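About Fleltorard

Fleltorard is a small company that teaches robots to pick things up and put them somewhere else. We have been at it long enough to stop apologizing at parties for how simple that sounds.

We work out of one building in Parberg, with a front door that sticks and a sign the previous tenant was kind enough to leave brackets for. There are 15 of us. Most came from university labs, two came from a bakery equipment firm, and one answered an ad for a different company and stayed.

What we do

Our customers run packing lines, stock rooms and repair counters. They have objects of every shape going into baskets, bins and trays, and they would like a robot to handle some of it. The usual way to teach a robot is to sit a person at a set of controls and have them drive the arm through the job over and over. It works. It is also slow, and after an hour the operator starts to move like the robot, which was supposed to go the other way.

Our method is called Andenora. We leave the arm out of the teaching. A person holds a gripper in each hand, of the same shape the robot will use, and simply does the job on a table. We record what the grippers saw and how they moved, and we train the robot on that. People already know how to reach around the handle of a basket. It seemed a shame to make them forget it first. 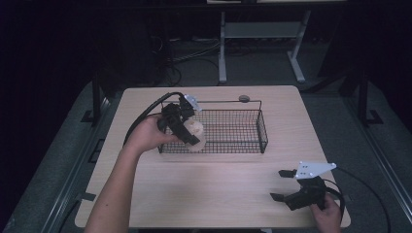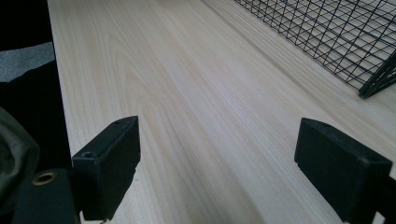 Andenora at the table: hand-held grippers and the wire basket.

What we found

In March we finished the longest study we have run so far. We collected 3945 demonstrations with hand-held grippers, all of them tabletop jobs: into the basket, out of the basket, from one gripper to the other. Then we threw out 523 of them. Some had bad tracking. Some had a dropped object that rolled off to begin a new life under a shelf. A fair number were perfectly good demonstrations of the wrong task.

We trained one model on everything that was left and a second on a hand-picked set of 1434. The smaller set won. It won on objects the robot had seen and it won by more on objects it hadn't. We ran the comparison again, since several of us had spent weeks collecting the other demonstrations and were taking it personally. Same answer.

What the good ones had in common was pauses. When a person slows down just before closing the gripper, the model seems to learn where the decision is. When a person is quick and smooth and clearly showing off, it learns to be quick, and closes on air. Our fastest collector now has the lowest share of demonstrations in the training set and has asked us to mention that he is still the fastest.

The result has limits, and we'd like you to get them from us. Everything was done on tables, with things light enough to lift in one gripper. Soft, squashy objects still give us trouble. So does anything clear. We haven't tested the method on moving belts, and when a customer asks whether it will work there, our sales page says "let's talk," meaning no, for now.

How we work

Everyone collects data, including the people who would prefer to be in meetings. A new hire spends the first two weeks at the table before touching any code. You learn a lot about why a model fails once your own wrists have failed the same way.

We write down what didn't work and keep it in the same folder as what did. The folder is not well organized. We are told this is a separate problem.

Where we came from

Fleltorard began as a side project at Fahy, a machine shop two streets over that makes fingers and brackets for other people's robots. Customers kept buying the fingers and then asking what to do with them. Fahy still cuts our parts and still sends them back with remarks penciled on the drawings. The remarks are usually right.

Visiting

We're happy to show people the tables if you write ahead. Wear shoes you can stand in, and expect to be handed a gripper. Parking is behind the building, past the second gate. The first gate belongs to a plumbing supplier who has met enough of our visitors already.

Page last updated 4/28/26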